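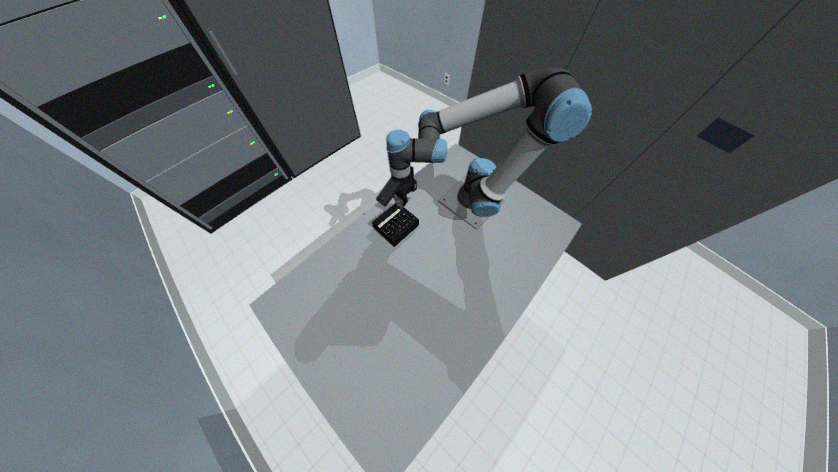
What is a clear desk rule?

A clear desk rule is a workplace policy under which staff must put away papers, stationery and personal belongings before they go home. Some versions apply only at night. Stricter ones apply all day, and leave people to work out for themselves where the work is meant to go.

Print this article | E-mail this article

Origins

Offices have always wanted tidy desks, and clerks have always wanted somewhere to leave a sandwich. The written rule is a fairly modern peace treaty between the two. It is usually defended on grounds of security, as papers that are locked away are harder to read than papers that are lying about. Cleaners favour it too, having spent years dusting neatly round the edges of other people's heaps.

The insurance firm Hesska is often mentioned in accounts of the subject for the length of its rule, which ran to 60 pages and was kept, by most of those who received it, on their desks. A shorter edition followed in March of the next year. It asked that the longer edition be put away. 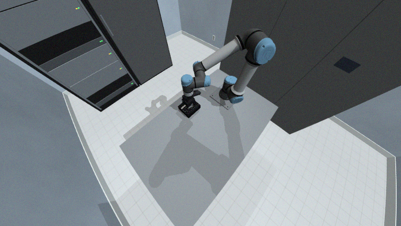 The Hesska rule also introduced the "permitted item", a phrase that has outlived the firm's interest in it. Each worker was allowed 2 permitted items overnight. A telephone was one. A lamp fixed to the desk was held to be part of the desk, and a lamp that merely stood on it was not, so a good many lamps were screwed down in the first week.

The Kovness survey

The best-known study of the rule was made at the Kovness offices by Waldemar Piątek, who walked the building after hours with a notebook and recorded 2879 objects left on desks in breach of the policy. Mugs came first by a wide margin. Piątek also opened the drawers, and found that obedient staff had swept everything into them at five o'clock and tipped it all out again at nine. He called this "the tide". Management preferred the term "compliance".
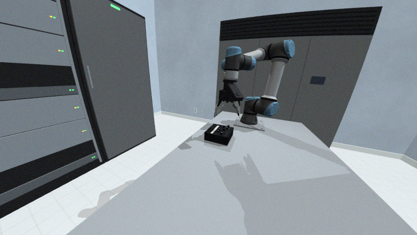 Most policies run into trouble over containers. A rule that forbids loose things invites people to put the loose things in something, and the something then sits on the desk with a clear conscience. One small black box on a wide pale grey tabletop would pass at many firms and fail at others, depending on whether the wording speaks of "items" or of "clutter". At Kovness a box was allowed if it had a lid. The lids arrived promptly, and the boxes grew.

Furniture

Makers were quick to see the chance. Jatetti sold a desk with no drawers at all, on the theory that people without storage would own less. Buyers used the floor. The rival Venter desk had a top that folded shut like a book, and it was liked by everyone except those who kept tea on it. Jatetti later brought out a set of drawers, sold separately.

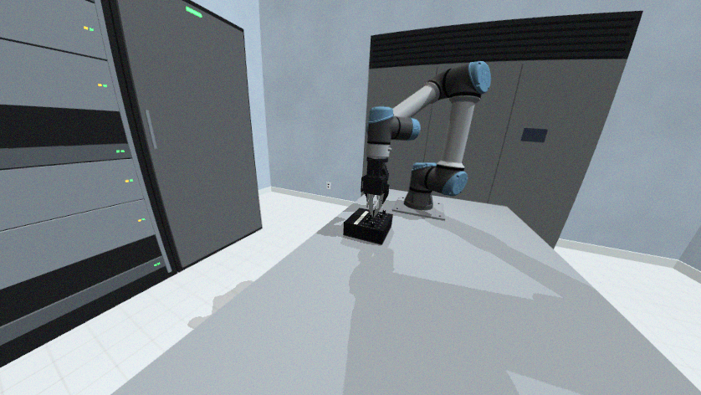 Prices did not help matters. A matching locker could cost up to 4000 for a small department, and the locker keys had to be kept somewhere handy overnight. They were commonly kept on the desk.

Objections

The chief critic of the rule, Zodwa Potgieter, argued in her pamphlet A Place for Nothing that a heap is a kind of filing system, with the newest matter at the top and the hopeless cases at the bottom. She held that clearing it each evening destroyed the only index its owner could read. Supporters replied that the owner might be off sick. Potgieter said that in that case the work could wait, and there the debate has more or less stayed.

See also: Hot desking; In-tray; Lost property; Mug

Reader comments

Gilly_P: We had the lid rule as well. Mine was a biscuit tin and it passed every time.

northfacing: The bit about lamps should say that shelves were counted as part of the wall. Caused a lot of grief on our floor.

T. Marsh: Is the Potgieter pamphlet still in print? My copy went missing in a desk clearance.

Gilly_P: Try the bottom of somebody's heap.

Contact us | Copyright, page last revised Friday, December 31, 2021 | Back to top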